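An afternoon among the arms at Brokenance

I got to Brokenance at half past two, having gone round the same roundabout twice, and Shayne Ruawai was already outside in his shirtsleeves waving me in. "You found the back way," he said. "Everyone finds the back way. Mind the step."

It was the June open day, and Temus, the small outfit he runs with 4 colleagues, had opened up the lab to anyone who fancied a look. I'd signed up mostly out of nosiness. My brother-in-law works in packing and is convinced a robot will have his job by Christmas, so I'd promised to report back!

I'd expected a speech and a slideshow, but Shayne doesn't go in for that. He got me a tea, found me somewhere to put my bag and asked what I did at home that I'd happily never do again. Tidying, I said, straight off. He laughed and said that was most people's answer, and most of what they work on.

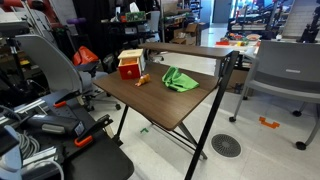 I asked him how on earth you go about teaching a machine to tidy. "Slowly," he said. "You pick a job a toddler could do, and then you find out how clever toddlers are." He's fond of small, ordinary things for this. A little red box with a drawer and a round knob, say, or a green cloth left in a heap on a desk, which to you and me is a two-second job. "The cloth is the swine," he told me. "A box is the same shape every time you come back to it. A cloth never is. We did 505 goes at cloths over the spring and I could still be surprised by one this afternoon."

And the knob? "Knobs are all right if you come at them straight. Come at them a bit sideways and you push the whole box across the desk." He mimed it with my tea, which I rescued.

I wondered whether he'd always been in this line. No, he started out mending washing machines, and he reckons it was the best training he could have had (he still does his neighbours' ones, for biscuits). He came to robots at 46, after an evening course, and was the oldest in the class by a long way. "They were all very kind to me," he said. "They thought I was the teacher."

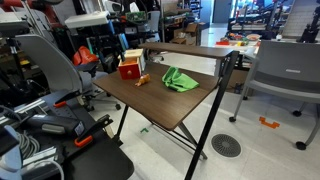

The name Temus doesn't mean anything, by the way. I did ask. It was the only one the founders all disliked equally. Their software is called Merkis, and that one is named after a boat somebody's uncle had, so there you are.

We talked for a while about Dogar, the project that pays most of the bills at the moment. The idea is a helper for people who have trouble with their hands, one that could open a drawer, fetch something out and put it back where it belongs. Shayne's mum has arthritis and he got quite serious at this point. "She doesn't want a butler," he said. "She wants to get at her own buttons and thread without ringing me up. If I could give her that I'd retire tomorrow."

How far off is it? He pulled a face. On a good day, in a room they know well, he's pleased with it. In a strange kitchen, with the light coming in low and the dog underfoot, he wouldn't leave it on its own for a minute.

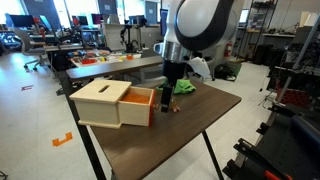
I put my brother-in-law's worry to him as well, because I'd said I would. He didn't brush it off, which I liked. "Some jobs will change, and I'd be fibbing if I said they wouldn't," he said. "But tell him to come and watch one of ours for an hour. He'll go home feeling a lot better about his hands."

There were 19 names in the visitors' book by the time I signed it, one of them in crayon. Shayne says they'll do another open day in the autumn if they can sort out the parking. I've put my brother-in-law down for it, and I'll tell him when he's in a good mood.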